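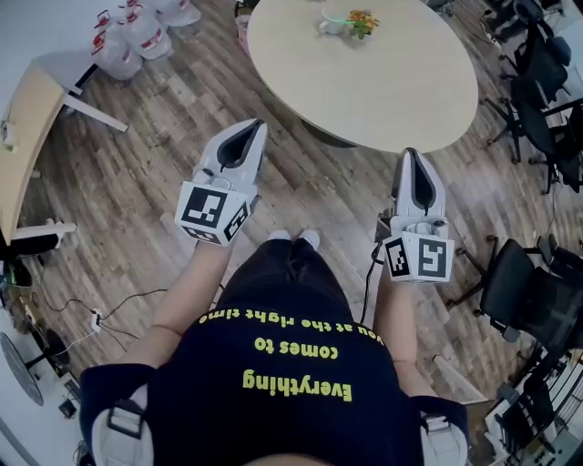
Mixed gray, beige and brown planks, plus the round table.

Help wanted: packing and tidying at Hidwood, part-time

Hi! I run Hidwood, a small rental furnishing business, and I'm looking for a person (or two, if you come as a pair of friends) to help me get rooms ready between renters. It's 20 hours a week to start, mostly mornings, and I'm happy to work around school pickup or another job.

So what would you be doing? Clearing tables, putting things back where they live, wrapping dishes and lamps, filling boxes and labeling them so the next person can find the can opener. Then the floors. I'm a little fussy about floors, I admit – grit gets down between planks and I can hear it under my shoes from across the room. Please sweep before you drag anything, and lift the chairs!

Most of the work is in the Garrido building, with a few days a month over at Climovik. They're nearly 30 minutes apart, and I pay you for the drive. Garrido has an elevator. Climovik has stairs, and quite a lot of them, so tell me if that's a problem and I'll keep you at Garrido.

You don't need experience. I do need you to be okay on your feet for most of a shift and able to lift 50 pounds with a second person on the other end. Wear sneakers and any T-shirt you like, there's no uniform. I supply gloves, tape, boxes and coffee (the coffee is decent, the mugs don't match).

Pay is $20 an hour for the first 90 days, and after that we sit down and talk about a raise. Shifts are posted two weeks ahead. If you can only do September through the holidays, write to me anyway – that's when Vallov sends over most of their furniture and I can always use extra hands.

To apply, send me a short note with the mornings you're free and whether you can get to both buildings. No resume needed, a few lines is plenty. I'll call you back to set up a paid trial shift. I'm reading notes as they come in and would love to have somebody started by the end of the month!

Posted Saturday, January 11, 2025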